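Stiltley publishes results of bin-picking gripper comparison

Home / News / Press releases

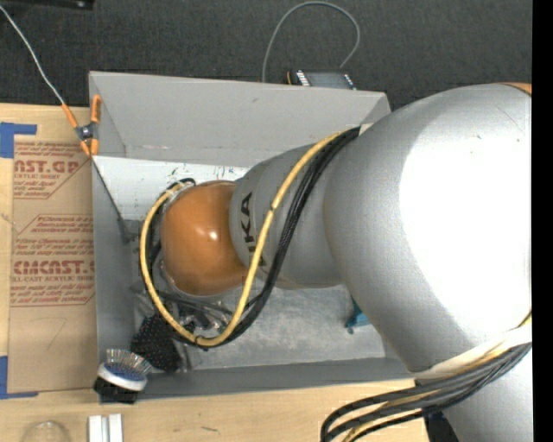 Stiltley, the independent test workshop for handling equipment, has released the results of its first side-by-side comparison of robot grippers for mixed household goods. The work was carried out for Hukwood, a parcel returns business that wants to automate the sorting of small items sent back by customers.

Five grippers were tried on the same robot arm, picking from an open grey bin. The test goods were everyday things such as a hairbrush and small plastic parts, chosen to cover a spread of shapes and surfaces. Each gripper was given the same goods and the same time limit per pick. In all, 711 picks were attempted between March and May.

The best overall result came from a two-finger gripper made by Briltmont, which lifted and held the item in almost 90 per cent of attempts. A suction model from Nartey was faster on flat and smooth goods but dropped more of the items with bristles, holes or rough surfaces. The remaining three grippers were prototypes and are not named in the report at the request of their makers.

"The gap between the top 2 was smaller than we expected," said Amerley Alhassan, test manager at Stiltley. "If most of your goods come in flat packets, you would pick the suction gripper. Hukwood gets a lot of loose items, so the finger gripper suits them better. We would give a different answer to a different customer."

The report also covers the parts of the job that do not show up in a success rate. Cable routing took longer to get right than any other part of the set-up. With the arm reaching low into a bin, cables that hang well clear in one position can foul the tooling in another. Stiltley changed the routing twice before the scored picks began and recommends that buyers allow a full day for this work. Changing from one gripper to the next took between 8 and 35 minutes, depending on the mounting plate and the number of connectors.

Items resting against the bin wall caused more failed picks than any other position. All five grippers did worse there, and the widest of the prototypes could not reach into the corners at all. Stiltley suggests that anyone planning a similar cell looks at the shape of the bin before spending more on the gripper.

Two camera positions were also compared. The higher one gave a better view of the bin floor, while the lower one made it easier to judge the height of stacked items. The difference in pick success was small, and the report makes no firm recommendation.

Hukwood will now run the Briltmont gripper on one returns line for a trial period. Stiltley plans a second round of tests on controllers, using the same arm and the same set of goods. Makers who would like their equipment included can apply through the workshop's website.

The full report, with results for each item and each gripper, is free to download. Printed copies are available on request from the Stiltley press office.

ENDS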